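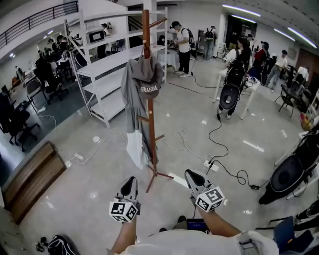

How far from the wall should a freestanding coat rack be placed?
Leave at least 12 inches between the wall and the nearest peg, measured at the tip of the peg and with the rack unloaded.

Section 4. Placement, Leveling and Loading

This section covers the Cullinane freestanding rack in all finishes. It assumes that the pole sections have been joined as described in Section 3 and that the leg bolts are finger tight. Do not torque the leg bolts until step 6 below.

4.1 Before you start

Tools required: 4 mm hex key (supplied), 13 mm open wrench, short spirit level, felt pads (supplied, bag C).

Check that all legs are the same part number. Racks shipped before October may contain legs of the earlier pattern, which have a shorter foot. The two patterns must not be mixed on one rack. If bag C contains rubber cups in place of felt pads, the rack is the earlier pattern and the torque values in Table 3 do not apply. Use the values printed on the bag.

4.2 Leveling

1. Stand the rack in its final position. Lift it by the pole. Do not drag it on its feet.

2. Hold the spirit level against the pole at waist height and take a reading. Turn the level a quarter of the way around the pole and take a second reading.

3. If the bubble is outside the lines on either reading, find the low leg. Add one felt pad to that foot and repeat step 2. No foot may carry more than two pads.

4. Press down on each leg in turn with one hand. A leg that moves is not seated in its socket. Back off its bolt one full turn, push the leg upward until it stops, and retighten with your fingers.

5. Repeat step 2. Seating a leg usually changes the reading.

6. Tighten the leg bolts with the wrench, working across the rack from one leg to the opposite one. Go around twice.

Note: On polished tile or sealed concrete, felt pads slide more easily than bare feet. Fit the Oltex grip discs (sold separately) over the pads. Grip discs leave marks on fresh floor wax and should not be fitted until the wax has cured.

Note: On deep carpet, leave off the pads and check the level again after one week.

4.3 Loading

The maximum load for the complete rack is 60 pounds. The load must be shared between opposite pegs. Hang the heaviest garments first, on the lower pegs, and keep the upper pegs for light items.

CAUTION: Bags with contents count toward the load. A filled shoulder bag on a single peg can tip a rack that is otherwise within its limit.

CAUTION: Do not hang anything from the pole cap. The cap is a push fit and is not load bearing.

Wet coats may be hung, but wipe the pole and legs dry afterward. Standing water at a leg socket will lift the finish. This is not covered by the warranty.

4.4 Pegs

Pegs are threaded and tighten clockwise. Turn by hand until the shoulder meets the pole, then a further eighth of a turn. A peg that spins without tightening has a stripped insert. Order insert kit 1676, which includes thread adhesive. Let the adhesive set overnight before loading the peg.

4.5 Periodic checks

Check the leg bolts one month after assembly and every six months after that. Wood shrinks in heated rooms — expect to take up part of a turn in the first winter. Replace any felt pad that has worn through to the adhesive.

Do not use oil or silicone polish on the pole. Both work their way into the peg threads.

Revision record
October 22, 2024: Step 4 of 4.2 reworded. Caution on bags added. Checked by C. Swanson, approved by D. Fairclough.

Section 5. Disassembly and Storage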